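We use cookies to remember your settings and to count visits. Accept all / Manage choices

Progress report to the Ó Flaithearta Fund: Etby furniture reuse scheme

Prepared by Érica Miranda, scheme manager
Period covered: April to September

This report covers the second half of the grant year. It follows the headings in the Fund's guidance notes, except that spending and staffing are taken together, as agreed with the grants officer in the spring.

Collections and deliveries

The scheme collects furniture from households in Etby and the villages to the north, checks it, and passes it on to people moving into unfurnished tenancies. In the period we passed on 700 pieces. Beds and tables went fastest. Wardrobes remain hard to place, as many of the newer flats have stairs that will not take one in a single piece, and we have stopped accepting any that cannot be taken apart.

The van was off the road for 8 days in June with a clutch fault. We hired a replacement from Funa for two of those days and moved the other bookings into July. Two households withdrew their offers during the delay. The rest waited.

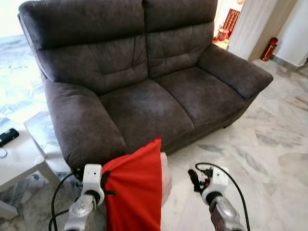 Demand for seating has changed since the first report. Then, most referrals asked for armchairs. Now the request is usually for something two people can sit on, and we have altered the collection form to ask donors for the width of the item before we send the van. Padded two-seaters with thick rolled arms, like the dark brown one here, need more room in the van than their seating suggests, and the old form gave the driver no warning of that. The new form has been in use since May and wasted trips have fallen.

Fire labels are still the main reason for turning seating away. We ask donors to check for the label before booking, and the website now has a short page on where to look. It has helped a little. Many people have cut the label off years ago and we cannot take the item without it, whatever its condition.

Premises

The lease on the store was renewed in August on the same terms. The landlord has repaired the gutter on the yard side but the loading door still sticks, and we have written again asking for a date. Racking was put up along the back wall in July — this was the last of the capital items in the original bid.

Spending and staffing

Spending is within budget overall. The overspend on van costs came to £2,935, which covers the clutch, the hire and a set of tyres we had expected to buy next year. It has been met from the underspend on salaries, as the part-time driver post was vacant until May. The post is now filled and we have no other vacancies.

We moved our booking records to Flimport in April. The first month was slow, and some addresses had to be typed in again by hand. Staff now find it easier than the spreadsheet, and it gives us the figures for these reports without a separate count.
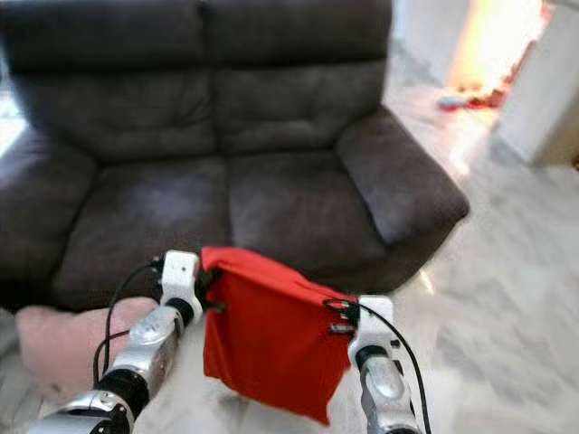 Dark brown loveseat with two back cushions and two seat cushions.

Referrals

Referrals come mainly from the housing office and two advice centres. The wait from referral to delivery is still longer than we want for families needing several items at once. From October we will hold back a bed and a table each week for urgent cases and review this after Christmas.

Next period

We plan to settle the loading door, bring in the weekly reserve, and open for collections on one evening a week. We would like to discuss carrying any remaining salary underspend into next year, and a note on this will be sent separately.

Comments

Marnie P
Gave you a table in July, the driver was very good with our steps. Will the evening collections cover the villages as well?

Érica Miranda
Thank you. Etby only at first, then the villages if the hours work.

tomh
Could you put the page about fire labels on the front of the site? Took me ages to find it.

Old Mill Rd
We were one of the ones waiting in June. A phone call would have been nice but it got sorted in the end.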